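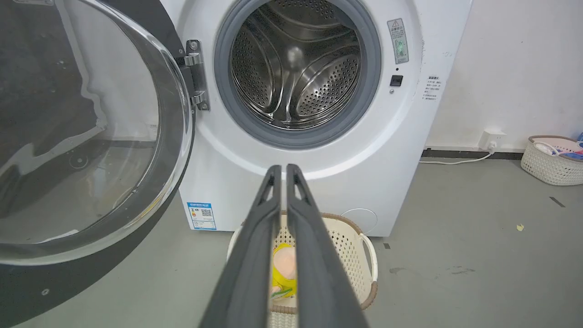
Front loader with the door open

Forums New Posts Search Members Log in

Prospecting > Land and Access > Gravel pits and claims

Curska pit expansion, what happens to the creek claims?
Started by sluicebox_rat, December 16, 2019

sluicebox_rat wrote:
Ok so the county put up the notice for the Curska pit. Gumitz Aggregates wants to go from the current hole to 191 acres, north side, all the way to the bench above Nilten Creek. Comment period is 30 days. I have a placer claim on the lower stretch and half the club does too. Notice says nothing about the claims. Nothing. Does a gravel permit beat a placer claim or what? Anybody been thru this before

tailings_n_toast wrote:
Depends who owns the dirt. If the bench is private surface with private minerals then you never had anything up there to begin with. If it's federal minerals under private surface it gets ugly. Pull the patent. Not the county map, the county map is garbage.

sluicebox_rat wrote:
Where do I pull the patent

tailings_n_toast wrote:
Land office. Or online, takes two minutes. Township range section. Look for the reservation language at the bottom, "reserving to the United States all the coal and other minerals" or something like it. If that line is there, gravel might still go with the surface. There's court cases both ways. Depends on the act it was patented under.

benchgravel wrote:
Not the end of the world imo. Worked at a pit for years (not this one). They dont touch the creek. They want the clean rock on the bench, creek bottom is too mixed, too much clay, washing costs money. Your claims are on the creek. Leave it alone and they leave you alone.

quartzdog52 wrote:
Disagree. Hard disagree. Gumitz did the Tsikata pit, I live down the road from that one. "Won't touch the creek." First the wells dropped, then the spring by the bridge quit in August. You dig a hole below the water table 20 feet from a creek and tell me the creek doesnt care.

benchgravel wrote:
Nobody is allowed 20 feet from a creek. Setback is way more than that.

quartzdog52 wrote:
Fine, I was being dramatic. Read the Tsikata permit tho. Setback is from the excavation edge, and the settling ponds don't count as excavation. Guess where the ponds went.

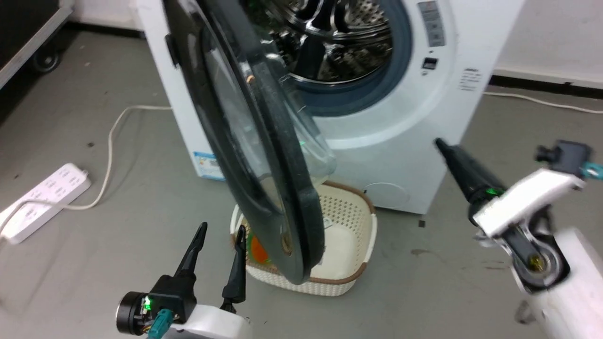 And the ponds are the part to worry about if you run a sluice. One good storm in February, berm goes soft, you get fines all down the creek and your riffles pack up like cement. Happened below Tsikata. The creek ran the color of milk and the pit got a letter. A letter!

benchgravel wrote:
One berm. And they fixed it. Also that pit put in the new culvert and graveled the public road, which you drive on.

quartzdog52 wrote:
I drive on it behind their trucks

sluicebox_rat wrote:
Guys. Claims. Found the patent, there IS a reservation line at the bottom. All minerals. So now what

tailings_n_toast wrote:
Good. What year and what act? Will say stock raising or homestead or desert land near the top.

sluicebox_rat wrote:
Stock raising

tailings_n_toast wrote:
Then there's a real argument the gravel isn't theirs to sell without a federal contract. There was a big case on exactly that for stock raising land. Then a later one on a different act that went the other way so don't assume anything. Not a lawyer. But I would put it in your comment, one short paragraph, attach the patent, ask in writing whether the applicant holds a mineral materials contract. Makes them answer it on the record.

creekwalker_lo wrote:
Jumping in, I'm upstream. Nilten Creek association is putting in a comment too, mostly about the haul route. Application says 52 loads a day past the school turnoff. We asked for a traffic study and got told it was "under review". Can add a line about the claims if somebody sends me the wording. Needs to be short, the thing is already too long.

benchgravel wrote:
52 is the max on paper. You never see that except maybe a highway job. Normal day is about half.

creekwalker_lo wrote:
They can put half in the permit then 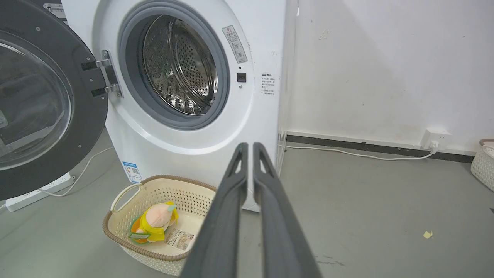
Also if you're writing your own, mail it AND drop a copy at the counter and get it stamped. Two of ours from the last hearing never made it into the packet. Planning dept said they didnt recieve them. Stamped copy ended that conversation pretty quick.

sluicebox_rat wrote:
Will do. Does the claim itself need anything? My maintenance paperwork is current. Corners are a bit rough, the NE post fell over

tailings_n_toast wrote:
Put the post back up. Today if you can. Photos of all corners with the location notice in the tube. If they send a surveyor out and he can't find your corner, that goes in the report as "no evidence of claim" and you're explaining it for a year.

benchgravel wrote:
Agree with toast on that one. Pit surveyors walk the line once and go home. If its not standing up its not there.
Still think you're all going to war over nothing but go ahead.

quartzdog52 wrote:
Come test my well then

benchgravel wrote:
Which well, how deep? Serious question. Dry summer takes out a shallow well with or without a pit next door. Anybody log levels before Tsikata opened?

quartzdog52 wrote:
No. Should have. So Nilten people, START NOW. Tape and a notebook, same spot every month. Baseline before they break ground or they'll say it was the drought.

creekwalker_lo wrote:
Good idea, bringing it up at the next meeting. We have a staff gage at the footbridge somebody put in years ago, no idea if its still readable.

sluicebox_rat wrote:
Its readable, kinda mossy. I'll scrub it when I go do the post. Draft of my comment going up tonight, tear it apart please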